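Section 5. Recording Demonstrations: Board Pick and Place

5.1 Before you start

The board task teaches the arm to grasp a chess piece, lift it, and set it down on a named square. The operator drives the arm from the Brascombe hand controller. Weltent Recorder stores the wrist view, the joint positions, and the grip command together.

Complete the calibration in Section 4 first. A recording made with an expired calibration will load, but the training tool rejects it at the import stage.

1. Lay the board flat on the table and press down any raised corner.
2. Set the grip force to 3 N in the Recorder side panel.
3. Choose the start square and the target square from the task list. The list uses the letters and numerals printed on the board's border.
4. Hold the enable switch for 500 ms. The status light changes from amber to green.

Note: In the wrist view, the border labels may be rotated or upside down. Go by the printed labels, whatever the orientation of the view. Do not flip the view in software once a session has begun.

5.2 Grasping a piece

1. Move the arm over the piece at travel height.
2. Lower the gripper with the fingers open until the red pads are level with the narrow part of the piece.
3. Close slowly. Stop when both pads bear on the piece.
4. Wait 300 ms before lifting, so that the grip command settles in the log.

Pawns standing near the piece can stay where they are, provided the open fingers clear them on the way down.
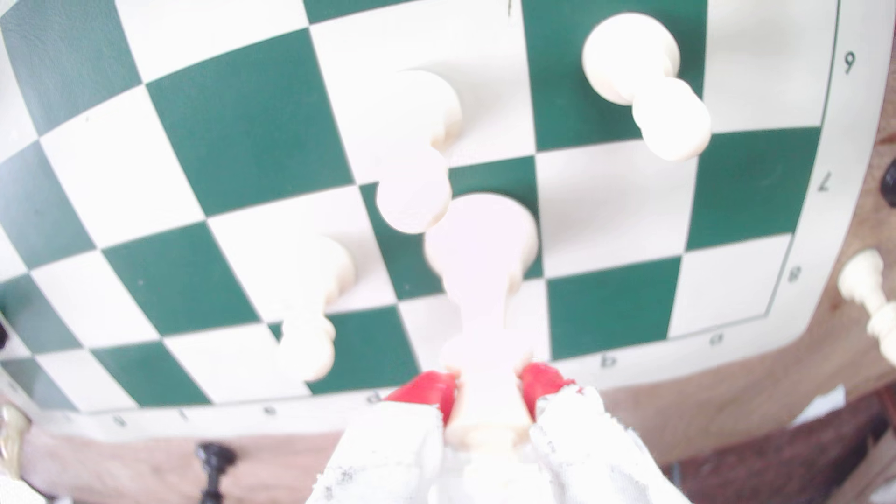 Ásdís Blöndal: We got cleaner recordings by closing at half speed for the whole approach. Step 3 could say so. With full-speed closing the operators kept correcting at the last moment, and the policy learned the correction along with the grasp.

Half-speed closing is available under Controller > Speed > Fine. It applies to the fingers only and does not change arm travel.

Caution: Keep hands off the board while the status light is green. To reposition a piece by hand, release the enable switch and wait for amber.

5.3 Carrying and placing

1. Lift straight up until the base of the piece is above the heads of the pieces around it.
2. Travel to the target square in one continuous motion. If you pause for longer than the idle limit, Recorder splits the episode.
3. Lower until the base meets the board. The force reading rises at contact.
4. Open the fingers fully before raising the arm. A half-open release can tip the piece.
5. Press Mark End.

When the target square is next to an occupied one, come in with the fingers in the open direction of the board. The held piece hides part of the board from the wrist view, so line up on the squares and pieces that remain visible past it.
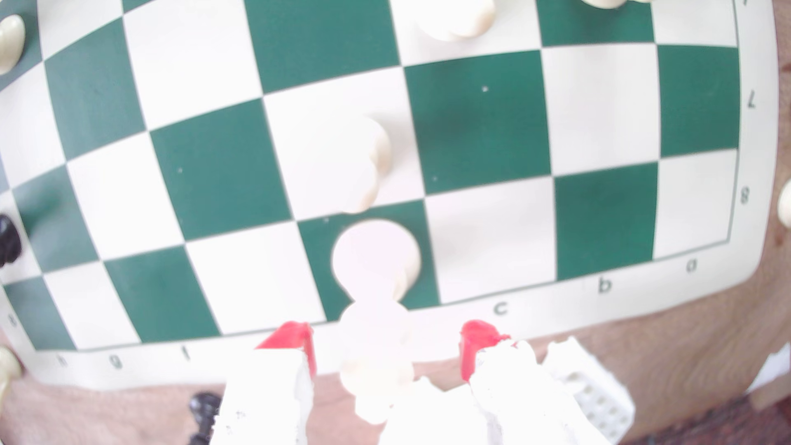
Ásdís Blöndal

5.4 Keeping or discarding an episode

Review each episode before starting the next. Discard it if a neighboring piece was knocked over, if the piece was regrasped in mid-air, or if Mark End was pressed with the fingers still closed. A slow episode may be kept.

Discarded episodes remain in the Plovach folder until the session is closed and can be restored from there.

If Recorder shows code 453, the hand controller and the arm have lost time sync. Release the enable switch, restart the controller, and repeat the current episode from step 1 of 5.2. Earlier episodes in the session are not affected.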